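Support > Teleoperation > Recording and Replay

Gripper drifts to the left when I record by remote, and the replay is worse

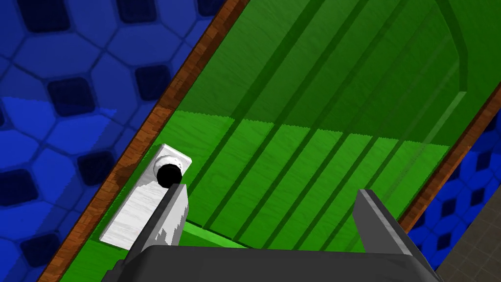 Opened Sep 25, 2024. Status: waiting on customer, then reopened, then solved (see the end).

Hello, and thank you in advance to whoever picks this up! I've been teaching our simulated arm to handle the small black knob on the white block, using the Endov hand controller and the Pukitz recorder, and I'm stuck on something that I suspect is a setting. I'll try to put in everything I know, so please forgive the length.

What I do is start a recording, bring the gripper down over the green table with the controller, line the fingers up with the knob, close, lift a little, and stop. While I'm driving it by hand I can usually get there. It feels a bit like parking a car with the seat pushed too far back, but I get there. The trouble is that the gripper keeps creeping left while my hand is perfectly still. I didn't believe it at first, so I set the controller down on the desk and watched, and sure enough it went on creeping.

Then when I play the recording back, the fingers close beside the knob and come up with nothing. I saved 10 demonstrations in one sitting and every one of them misses on replay, always on the same side.

Things I've tried so far:
- Restarted the recorder and the simulator, in both orders
- Swapped the controller cable for a spare
- Turned the hand speed down to 2, which made the creeping slower but didn't stop it
- Went back to a project file from August, when this all worked nicely – same creeping
- Recorded with the shadows switched off, just in case the drawing was slowing things down. No change that I could see

The log from my last try has 1,509 lines in it and most of them are the same warning, "hand pose older than command". I've attached the whole thing. I don't know if that's a cause or just a complaint.

Reply from support

Thanks for such a thorough write-up, it saves us both a lot of back and forth. I think you have two separate problems that happen to push in the same direction, so let's take them one at a time.

The creeping sounds like a rest position that was saved while the controller was tilted. Open the Endov panel, lay the controller flat, leave it alone, and press Set Rest. Please don't hold it while you do this, even if your hands are very steady (mine aren't). The rest position is kept with your user profile and not with the project, so going back to an older file wouldn't have helped.

The warning is the more interesting one. It means the recorder is writing down where your hand was a moment earlier, alongside the command for right now. When you're driving live you correct for that without noticing. On replay there's no one to correct, so the fingers arrive in the wrong place. In the Pukitz settings, look under Timing and tell me what you have for "Match by". If it says "arrival", change it to "stamp" and record one fresh demonstration. Your old ones may be repairable, so hang on to them for now.

Reply from customer

Set Rest did the trick for the creeping, and I feel a little silly, as I remember bumping the controller during setup. The gripper now hangs over the table as still as you please.

"Match by" did say "arrival". I changed it and recorded a new one, and the replay was closer but it still brushed the knob with the left finger and didn't pick it up. Is there a second place where timing gets set? We load the table through the Odukoya scene pack, if that matters.

Reply from support

It does matter, thank you for mentioning it. That pack brings its own step rate and will quietly use it over yours. In the scene file, find the line for recorder delay. I'm guessing it says 10. Set it to 0, save, and reload the scene fully before you record, because the value is only read on load.

For the older demonstrations, the Bedus converter has a shift option. Try it on a copy first.

Reply from customer

It did say 10! Set to 0, reloaded, recorded a new one, and the replay picked up the knob. I ran it again to be sure and it picked it up again. I haven't got to the converter yet – I may just record the old ones over, now that it's pleasant to drive. You can close this, and thank you so much for your patience.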